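Stoswood Residents' Hall
Minutes of the Refreshments and Supplies Meeting
30 September 2021, Small Room, 7 pm

Present: Athina Psarras (chair), Mariama Asamoah (minutes), Nkrumah Abubakari, Amerley Kwofie
Apologies: Ornella Morelli

1. Opening and apologies

Athina opened the meeting. Ornella had sent her apologies and a page of written notes on the storage cupboard, which were read out under item 5.

2. Minutes of the last meeting

The minutes were accepted with one correction. Under "Tea urn" the word "replaced" should read "descaled." The urn is the same one. Mariama will correct the file copy.

3. Matters arising

3.1 Tea urn. Descaled by Nkrumah. It now comes to a boil before the doors open if it is switched on when the first person arrives. The lid still does not sit flat. Agreed to leave it.

3.2 Key to the supplies cupboard. Two keys are accounted for. The third was last signed out for the plant sale and has not come back. Amerley will ask the plant sale people once more. If there is no answer, a new key will be cut and the cost put to the plant sale.

3.3 Dish towels. Amerley took the towels home and washed them. Three were past saving and are now rags under the sink. No new towels needed at present.

3.4 Sign over the sink. Still not up. Nkrumah has the sign but no tape that will stick to the tile. Athina has some at home and will bring it.

4. Cups

This was the main business of the evening.

4.1 Stock. Nkrumah had counted the cupboard before the meeting. There are 522 paper cups, counting the opened sleeves. This is more than expected. Part of the reason is that the spring order was placed twice, once by phone and once on the website. Mariama said the second order was hers and that she had not seen the first one written in the book. Agreed that all orders go in the book on the day they are placed, with the initials of the person ordering.

4.2 Size. The cups in use are the small ones. Amerley has had comments from the walking group that they are too small for coffee and that people come back for a second cup, which doubles the number used. Nkrumah said that the larger cups bought two years ago were mostly left half full and made a mess in the trash bags. Athina asked if both sizes could be kept. Mariama pointed out that the shelf is only deep enough for one row of cartons. Agreed to keep the small size for now and look at it again in January.

4.3 China mugs. Ornella's notes asked that the group think again about china mugs for the regular mornings. Points made:

Mugs would cut down the trash, and several regulars have said they prefer them.

There is no dishwasher, and the sink takes a long time to fill with hot water.

Somebody has to stay behind to wash and dry. At present the same two people stay behind every time.

The mugs left over from the old kitchen are in the loft. Nobody present knew how many there are or what state they are in.

Athina proposed that regulars be invited to bring their own mug if they want to, and that paper cups stay out for everyone else. Agreed. Amerley will put a line in the newsletter. No shelf will be set aside for people's own mugs, as the last time this was tried they were left behind and had to be sorted through.

4.4 New supplier. The present supplier is raising its carton price. Nkrumah had quotes from two others, Zarnden and Oosthuizen. Zarnden sells by the carton of 500 and delivers to the door, but only on weekday mornings, when the hall is often locked. Oosthuizen is a little more expensive and will leave goods at the shop next door. Both will match the small size. With the current stock there is no need to order before the new year. Nkrumah will ask both firms for a sleeve to try.

4.5 Handling. Amerley raised the way cups are put out. They are being pulled from the sleeve by the rim, and people dislike drinking from a rim somebody else has had their fingers on. She would like helpers to take hold of each cup low down on the side. Athina agreed and asked for this to go on the kitchen sheet together with the existing points. Wording agreed for the sheet:

Wash hands before opening a sleeve.

Take cups by the lower part, not the rim.

Do not stack used cups inside clean ones.

Fold the end of an opened sleeve over and clip it before it goes back in the cupboard.

Mariama will type the new sheet and tape it inside the cupboard door. The old one is to come down.

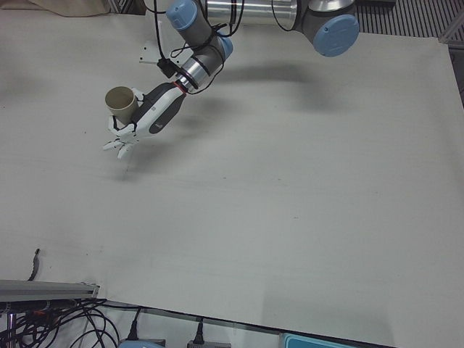 5. Storage cupboard

5.1 Ornella's notes. Read by Athina. Ornella says the bottom shelf is damp at the back and that two packs of napkins had to be thrown out. She asks that nothing made of paper be kept there until the wall has been looked at. She also asks that the folding crate be taken out of the cupboard, as it blocks the lower door.

5.2 Discussion. Nkrumah has felt the wall and thinks the damp is coming from the gutter outside. He will report it to the building manager in writing and copy Athina. Until then the bottom shelf is for bottles and cleaning things only. Sugar and tea bags move up to the middle shelf, in the tins. Cups go on the top shelf.

5.3 Top shelf. Amerley and Ornella cannot reach the top shelf without the step. The step is kept in the main hall and is often under the stage. Agreed that one opened sleeve of cups is always to be kept on the middle shelf beside the tins, so that nobody needs the step in the middle of a busy morning. Whoever finishes the sleeve brings the next one down.

5.4 Crate. Athina will take it home.

6. Trash and recycling

Mariama has checked what can go in the blue bin. Paper cups with a lining cannot, and the ones in use are lined. They have been going in the blue bin since the summer and one collection was refused. Until further notice all used cups go in the regular trash. Nkrumah suggested a separate tall bin by the door where people can stack their used cups, which would take up less room in the bag. There was some doubt that people would use it. Agreed to try it at the next coffee morning with the bin from the back office.

Amerley asked that drinks be emptied into the slop bucket first, as the bags have been leaking on the way to the yard.

7. Money

The refreshments tin had $57 in it after the last morning, once the milk had been paid for. Mariama and Athina both counted it and signed the book. The suggested donation for a hot drink was discussed. Nkrumah was in favor of putting it up. Amerley was against, as some people come every week and stay for two cups. Left as it is.

Receipts for the biscuits bought by Ornella have not yet been handed in. Mariama will remind her.

8. Harvest lunch

8.1 The lunch is to be held in the main hall. Soup, bread, cheese and fruit, with squash and water on the tables and hot drinks afterward from the hatch. The Clavavero choir will sing after the meal and will need the space in front of the stage cleared.

8.2 Tables. The long tables will go in two rows. Paper covers are to be cut the evening before. Amerley has the roll and the big scissors.

8.3 Cups for the lunch. Small paper cups on the tables for cold drinks, set out upside down until people sit. Separate cups at the hatch for tea and coffee. Athina asked that these not be put out until the soup bowls have been cleared, as last year they were used for cold drinks and there were not enough at the hatch.

8.4 Soup. Nkrumah will make the lentil and Athina the vegetable. Both will bring their own ladles. Bowls come from the hall cupboard and are to be rinsed before use.

8.5 Helpers. Four are needed for setting out and four for clearing. Mariama will put up a list on the board. Amerley asked that at least two of the clearing helpers not be from this meeting.

9. Any other business

9.1 The cold tap in the kitchen drips. Nkrumah will look at the washer.

9.2 Amerley has been offered a box of teaspoons. Accepted with thanks.

9.3 Athina asked that the hatch be closed quietly during talks. A strip of felt along the bottom edge might help. Mariama has some felt.

9.4 There was a short talk about decaf. One jar to be bought and its date of opening written on the lid.

10. Actions

Athina: tape for the sink sign; take the crate home; vegetable soup.
Mariama: correct the last minutes; new kitchen sheet; remind Ornella about receipts; helpers' list; felt for the hatch.
Nkrumah: put up the sink sign; sample sleeves from both firms; letter about the gutter; tap washer; lentil soup; bin from the back office.
Amerley: cupboard key; newsletter line about mugs; cut table covers; collect teaspoons; buy decaf.
Ornella: receipts; look at the old mugs in the loft if she is willing.

11. Next meeting

To be held after the harvest lunch, in the same room. Mariama will send the date around. Items for the agenda should reach her a week before.

The meeting closed at 8:40 pm. Athina locked up.

Minutes taken by Mariama Asamoah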